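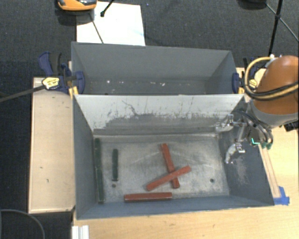 Last year's tenants said the quiet hours were the hardest part, and that after the second week they stopped noticing them. One wrote to us that she would have liked to know about the shared kitchen before she signed up. We have tried to put everything in this notice.

Call for Participants: Summer Workshop Residency at Gaddale

The Zasenmont Craft Center is looking for people to take part in its summer residency in Gaddale. The residency is for adults who make things by hand and want time and space to finish a project. You do not need a degree or a record of past shows. Beginners may apply if they have a clear project in mind.

What we offer

A private bedroom in the Prieto house, a five-minute walk from the workshops
Bench space and a locking cabinet
Use of the wood, print and textile rooms from 7 a.m. to 9 p.m.
A stipend of $2000, paid in two parts
Up to $200 toward materials, repaid against receipts

Travel is not covered. Meals are not covered either. The kitchen is shared by everyone in the house, and the nearest grocery store is in Hirkis. The bus runs there on weekdays only, so a car or a bike is useful.

What we ask

Residents stay for the full session and work on site at least four days a week. Each resident gives one open-bench afternoon for local visitors. Quiet hours in the house start at 9:30 p.m. Residents sweep their own bench area and return tools to the rack at the end of the day. Anyone using the table saw must first take the safety class, even if they have used one for years.

Pets cannot stay in the house. Guests may visit during the day.

How to apply

Send one page about your project, up to six photos of past work, and the name of one reference. Tell us which room you would mainly use. There is a $75 deposit for those accepted, returned at checkout once keys are handed in. There is no fee to apply.

Applications close on Sunday, June 28, 2020. Mail them to Zasenmont Craft Center, 43 Mill Road, Gaddale, or drop them in the box by the office door. All applicants will get an answer by letter.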